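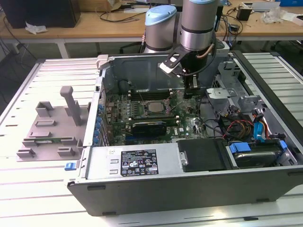 Jirkis Desktop Teardown Set – README

Version 2, updated 17th March

What this is

This folder contains the notes, part lists and labels for the Jirkis teardown set. The set is about the inside of used desktop computers, the tower kind that offices buy in large quantity and replace after some years. We open them, write down what is inside, take the parts out in a fixed order and decide which parts can be used again.

The work is done at the Faltance repair workshop. The towers come mostly from Brollik, a company that collects old office equipment. The first version of this README was too short and several people wrote to us with the same questions, so I have tried to answer them in this one.

Contents

machines.csv – one line for each tower, 188 lines in total
parts.csv – one line for each part we took out or left in place
order.txt – the removal order, with remarks
labels.txt – the names we use for parts, and the other names you may meet
notes/ – free text, one file for each tower, some of them very short

Position of the tower

Every tower is laid on its side with the side panel removed, so that the motherboard faces up. Please keep this in mind when you read words like "left" and "upper" in the notes. They are always meant for the lying tower, with the front bezel nearest to the person who writes. In version 1 some notes used the standing position, and we have corrected those that we found.

The table is a slatted metal one. Small screws fall through the slats, so put a tray or a cloth under the area where you open the case.

Names of parts

We use one name for each thing, also when the manufacturer uses another.

board – the motherboard
processor – the chip in its socket, after the cooler is off
memory slots – the whole bank, counted as one item
card – any expansion card. A graphics card is written "card, graphics"
drive cage – the metal frame which holds the drives, with its brackets
clip – the plastic piece that fixes a hard disk in the bay, often blue
supply – the power supply unit
data cable – a SATA cable. Write the color, for example "data cable, orange"
power bundle – red, yellow and black wires running together from the supply

The color of a data cable tells you nothing about its speed. We write it down only to know which cable was on which drive. If there is a blue one and an orange one in the same case, the notes should say where each of them ends.

Removal order

1. Unplug the tower from the wall and hold the power button for a few seconds.
2. Take off the side panel.
3. Remove the cooler. If it does not move easily, do not pull – turn it a little to both sides first.
4. Remove the memory modules, if there are any.
5. Disconnect the data cables at both ends.
6. Free the hard disk by its clips and slide it out.
7. Remove the cards. Check the bracket at the rear before you lift.
8. Disconnect the power bundle from the board.
9. Take out the supply as a whole. We never open it.
10. Remove the processor, and the board last.

A step that does not apply to a machine is marked "none" in parts.csv. An empty field means that we forgot to write it. There are 40 empty fields left and for most of them the machine is already gone.

Condition grades

A – works, clean, can be used again
B – works, but has marks, dust or a missing clip
C – does not work or was not tested
D – damaged during removal

Grade D was added in May of last year, and before this date damaged parts were counted as C. Capacitors are checked only by eye. If the top of one is swollen, the board gets C without other tests.

Labels on the supply

The specification label has much small text and many certification signs. We copy only the model number and the total power, in watts. Most supplies in the set are below 300 watts. If the label could not be read, the field says "unreadable", and please do not fill it by guessing from the model of the case.

Known problems

Serial numbers were removed from all files, also from the free notes. If you find one that we missed, please tell us.

The machines are very similar to each other, because Brollik collects from few offices. Home computers and small cases are almost absent.

The weight column was measured with two different scales. The older Singhal scale shows too much for light parts, so do not compare cards by weight.

Use

You may use the files for teaching and for your own repair work. Please mention the Jirkis set and the version number. The printed label sheets are packed in boxes of 400 and can be asked for at the Faltance front desk.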